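Module project report: Automation and work
Group C, second year
17th April

Does the bagging robot save anyone any work? A small study at the Claron returns depot, Trurnau

1. Why we chose this

Our module asked us to look at one case of automation in a real workplace. Most of the material we read beforehand came from people who sell machines, and it mostly promised the same thing: the dull jobs go to the robot and the staff move on to better ones. We wanted to see whether that was true in a place where the robot had been running long enough for the novelty to wear off.

Claron handles returned goods for several online shops. The Trurnau depot took on two robot arms from Cleltex in December. They work on the soft goods line, picking up items that come back in clear plastic bags and moving them on to the next station. Before that, the whole line was worked by hand.

2. What we did

We spent two shifts on the floor and talked to 16 people who work on or near the line, plus the shift manager. The conversations were short, usually in the break room, and we did not record them. We took notes and agreed on them afterwards as a group. Claron also let us see its own summary of the first months, and we treat that with some care because it was written for head office.

3. What the company says

The summary gives a figure of 2,990 items handled by the arms in a good week. It does not say how many of those had to be picked up again by a person. We asked and were told this is not logged. For us this is the main weakness in the whole case for the arms, and it surprised us that it had not come up before.

The summary also says that no jobs were lost. This is correct as far as it goes. Two agency contracts ended in the same period and were not renewed, but agency workers are not counted as staff.

4. What the workers say

Nearly everyone agreed that the old job was hard on the wrists and that they did not miss it. That should be said clearly, as the rest of this section is less friendly.

The new job is called "line support". In practice it means standing near an arm and stepping in when it stops. Thin plastic was the most common complaint. It is shiny, it folds differently every time, and staff told us the arm will sometimes take hold of the bag and leave the item behind. One woman described her day as "waiting for it to go wrong". Another said she used to talk to the person opposite, and now the person opposite is a fence.

Pay has not changed. The training was a single session of 42 slides, and several people said they learnt more from the Fiore engineer who comes in to service the belts – someone who is not paid to teach them anything.

The shift manager saw it differently. In his view the stops are getting rarer and people will be moved to quality checks later in the year. He may be right, but we could not find a plan for this on paper.

5. What we think

We do not claim the arms are a failure. We only saw two shifts, and people are more likely to tell students about a bad day than a quiet one. Still, the work that has gone was physical and the work that has come in is mostly watching, and we doubt that this counts as a better job just because it is lighter.

If we did the project again we would ask for a simple tally of stops per shift, kept by the workers themselves, and we would go back after the summer. We would also want to speak to the two agency workers, whom we were not able to reach.
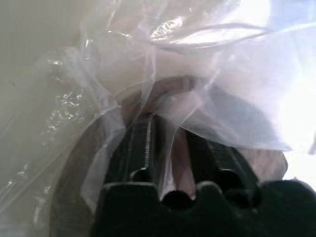 Figure 1. Gripper fingers and a clear plastic bag, seen from the gripper.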